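Our planner is not a planner

Posted 5th February

I have been putting off writing this because I like the people who built Gollel, and I use it every day. But the release notes for the new version say it "plans bimanual tasks from demonstration," and after two weeks of running it at Serkovbridge I don't think it plans anything.

What it does is play back the nearest thing it has seen. You drive the arms by hand controller, Gollel stores the joint tracks along with the wrist and head views, and at run time it picks a stored chunk, bends it to fit, and moves on to the next one. That can work very well. I just want us to use the right word for it, because the word decides where you go looking when it breaks.

Most of my time has gone into the wrist view. The hand fills up a lot of it, and the room comes in upside down, ceiling panels and all. The loader will flip the picture for you if you set the option, but the option is off by default and the training script never checks whether the two sides agree. I had 3,000 clips in before I noticed that mine didn't.

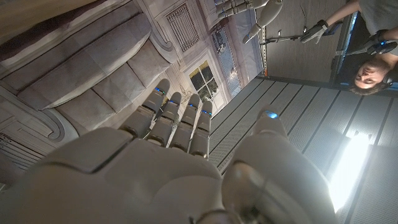

What the logs don't say

Gollel writes one confidence score per chunk. It went up when I fixed the flip, so I was pleased for an afternoon. Then I shuffled the wrist stream on purpose, feeding it views from other clips, and the score barely moved. Either the model leans almost entirely on the head view or the score is measuring something else. I asked on the tracker and was told both were possible. Fine, but then please don't put it in a green box at the top of the dashboard.

The small cardboard box is my test case for this. A box is about as forgiving as objects get, and there is tape on the tabletop to mark the work area, so the start conditions should be easy to repeat.

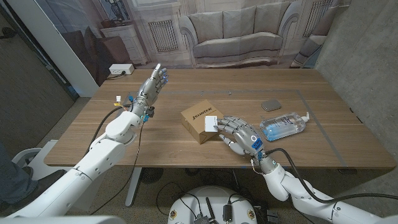 I ran the same start 15 times with the seed fixed and got paths that differed well before contact. The fixed seed covers the sampler but not the order in which camera messages arrive, and Plolent, the message layer underneath, makes no promise about that. Awasthi's old replay tool did stamp every message on arrival, and I have gone back to it for anything I need to compare. It is slow and the interface is ugly. The numbers match from one run to the next, though, and I'll take that over the dashboard until somebody shows me what the score means.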